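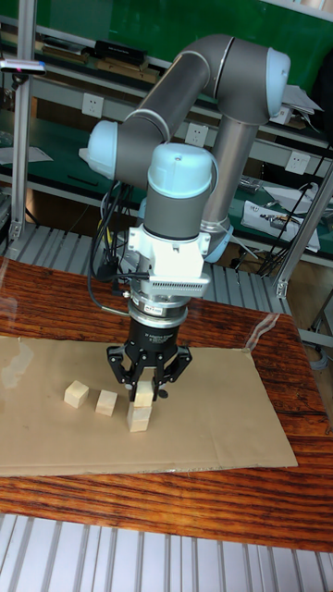 According to the first comment card in the pile, Flurndale General has plenty of signs and every one of them is for somebody else. The card goes on to say that the writer came in for an X-ray at nine, saw the laundry twice, and would like the parking refunded.

(Read it slowly. Wait for the laugh on "laundry twice." If none comes, keep going, it's a morning crowd.)

**Opening**

- Title is "Follow the Blue Line: Hospital Signs and Other Fiction."
- I write signs for a living. Small words, large letters, and people still walk right past them.
- Flurndale has 464 hanging signs. We read all of them. Took longer than the budget said, and the budget had been generous.
- Ask: who got lost on the way to this room? Hands. There are always hands.

**Part 1: How a building gets this way**

Every sign went up for a good reason on a bad day. A clinic moves, a door gets locked, someone tapes up a sheet of paper saying USE OTHER DOOR. The sheet gets laminated. Once it's laminated it's policy.

Tell the East Wing story. East Wing is on the north side. It was east of the original building, which came down. The name stayed on the letterhead, so it stayed on the walls. Staff will defend it if you let them, and I suggest you don't let them before lunch.

Then the color lines on the floor. Blue goes to Imaging, or did. When the hallway got new flooring the blue line came back as far as the vending machines. Regulars know to turn left there. First-timers buy chips.

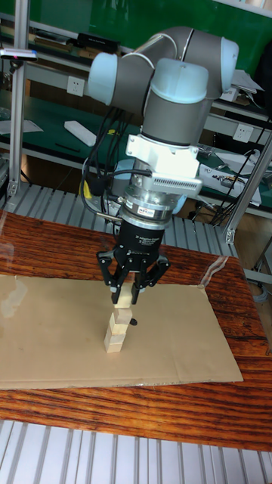
The donor names are their own headache. "Fagerlund Pavilion" is a lovely thing to carve over a door and useless to a person holding a slip that says Cardiology. We didn't take the name down (I'd like to work in this state again). We put CARDIOLOGY under it in letters twice the size. There was a meeting. It was a long meeting.

**Part 2: What we tried**

- Walk-alongs. Give a stranger an appointment slip, follow ten steps back, say nothing. Hardest part is saying nothing.
- Slowest trip from garage to Imaging: 49 minutes. Pause here. She stopped for coffee, but only because she'd given up.
- Holtitz made our test signs on plain board. Cheap ones. You want to feel fine about throwing them out.
- One name per place, and it has to match the slip. "Imaging" on the wall and "Radiology" on the letter is two places as far as a worried person is concerned.
- Skip the pictogram slide if running late. Short version: people thought the kidney was a bean.

Side note on the Clirkumari typeface -- somebody always asks. It's fine. It reads well from far off. The old typeface also read well from far off; it was the words that were wrong.
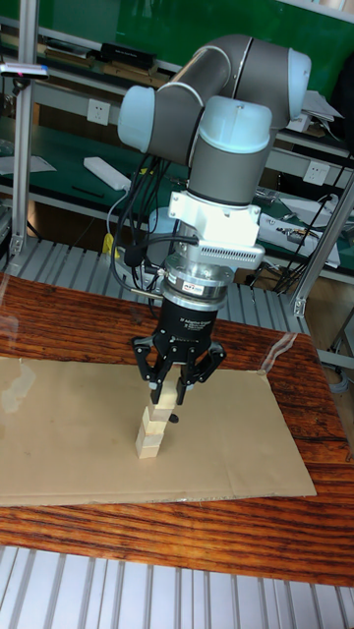 **Part 3: Taking things down**

We removed 300 signs and put up far fewer. Front desk still gets questions, mostly about the parking machine, and that's a separate talk that I've declined to give.

Best removal: a sign reading PLEASE DISREGARD PREVIOUS SIGN. The previous sign was gone. I kept this one. It hangs in my bathroom.

Don't oversell. East Wing is still called East Wing.

**Questions**

- "What about an app?" Breathe first. Signal in the basement is poor, and so is everyone's patience.
- "Cost?" Send them to the handout.
- If the moderator stands up, jump to the vending machine photo and stop there.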